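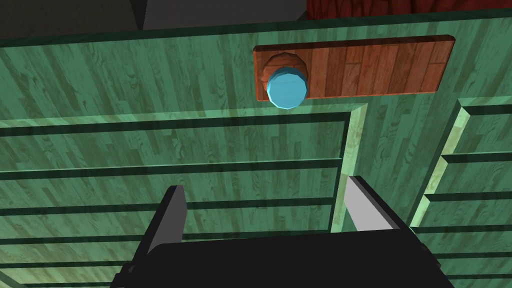
Does the sim cell need its own upkeep, or do we just launch it and go, one reader wrote in to ask after the last update. Needs upkeep. More than the real one some weeks. Answers below, newest stuff first.

Momby cell – setup and care FAQ
Last edited March 5, 2018

What is the Momby cell?
The cabinet cell. One arm, two-finger gripper, one cabinet with knob and slatted panels, all in simulation. Runs in Herkirex on the Fumton machines. The hardware copy is a separate page, don't use these numbers for it.

What do I need before I start?
Herkirex installed, a login for the Fumton box, the cell folder. Copy the folder, don't work in the shared one. Please.

How do I bring it up?
Open the folder, load the cell file, wait for textures. Then home the arm. Then open the gripper. Then load the cabinet. In that order – if the cabinet goes in before the arm is homed, the arm can start inside a panel and the solver throws it across the room.

Where should the gripper be at the start?
In front of the cabinet, fingers apart, nothing touching. Check from the wrist view, not only the overhead one. Overhead hides the gap between the fingertips and the panel and you will think you're clear when you aren't.

My arm shakes as soon as it gets near the knob.
Contact settings. Nearly always. Open the contact tab, reset to cell defaults, reload. If it still shakes, your step is too long. Use 2 milliseconds. Somebody keeps saving it back longer in the shared folder, so look every time.

The fingers close but slide off the knob.
Check these:
Friction on the finger pads. Both pads, they are seperate entries.
Finger force. Should read 21. Lower and it slips, higher and the pads sink into the mesh.
Approach angle. Come in square to the flat face of the knob. The knob mesh is faceted, so a grip from the side can land on an edge and roll.

Can I swap in a smooth knob?
You can. Don't save it as the default. Older runs were all done on the faceted one and we need them to match.

The knob and the round base behind it have come apart.
Parent link got dropped, usually after someone moves the knob by hand. Select knob, select base, relink, save. Do the plate check too while you're in there. Plate should be fixed to the cabinet front and shouldn't drift when you tap it.

Everything is wood, even the parts that shouldn't be?
Texture set. Green grain for the cabinet front, reddish brown for the plate. The knob is plain light blue. If your knob shows up with grain on it, the material list loaded out of order. Close, clear the cache, open again.

Panels are flickering.
Two surfaces in the same place. The recessed panels have to sit behind their borders, so nudge the panel back, not the border forward. Moving the border changes where the fingers first make contact.

How often do I recalibrate?
After 300 runs, or after any Herkirex update, whichever comes first. Takes a few minutes. Run the calibrate script with the gripper open, write the result in the log. Yes the paper log.

What is error 932?
Gripper driver lost. The Godoy driver drops out if the machine sleeps. Restart the driver first, then the cell. Restarting just the cell does nothing, it'll come up looking fine and the fingers won't move.

Fingers look uneven after a restart.
One joint came back with its old offset. Open fully, zero both, close, open. Still uneven – reload the gripper file from the backup, someone has edited yours.

Do I need to clean out old runs?
Yes. Disk fills up and saves fail with no warning at all. Move yours off when your done for the day. Whatever is left from before September goes in the archive folder, leave it alone.

Can I change the lighting?
On your copy, sure. Keep the shadow on the top edge of the cabinet turned on or the depth check complains.

Something else broke.
Send the log and the cell file, plus which step you were on. "It doesn't work" gets put at the bottom of the pile. Driver problems go to Godoy support, not us.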